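Snack subscription boxes – worth it or not?

kiltonkev
Zenevix have put their monthly box up again. Has anyone worked out whether it beats buying the same stuff in a shop? I have my doubts.

marrowfat68
I did, back in September. Same packets, same weights, and the shop was cheaper. The "free" delivery is in the price.

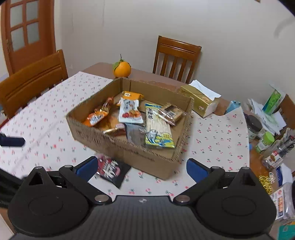
The price per 100g is what they don't want you looking at. Any firm can make a box seem generous if the packets are mostly air. A brown cardboard box of packaged snacks open on the dining table looks like plenty, and then you add up the weights on the backs. Mine came to 359g. For a month!

Vilho Peltonen
Bit harsh. You're paying for things Kilton shops don't stock. I've had Majali boxes for 2 years and found stuff I'd never have picked up myself.

marrowfat68
Found it, or were sent whatever they had too much of? Check the best before dates.

Vilho Peltonen
Mine have been fine – months left on most of them.

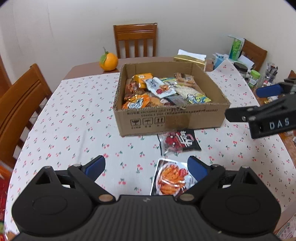 And you can skip a month with Majali, so I only get one when I fancy it.

kiltonkev
Can you skip with Zenevix? The page says "flexible" and then nothing else.

marrowfat68
You have to ring them. I gave up on hold and cancelled the card payment instead.

kiltonkev
Right, leaving it for now then. Might try one Majali box, but only if there's no sign-up.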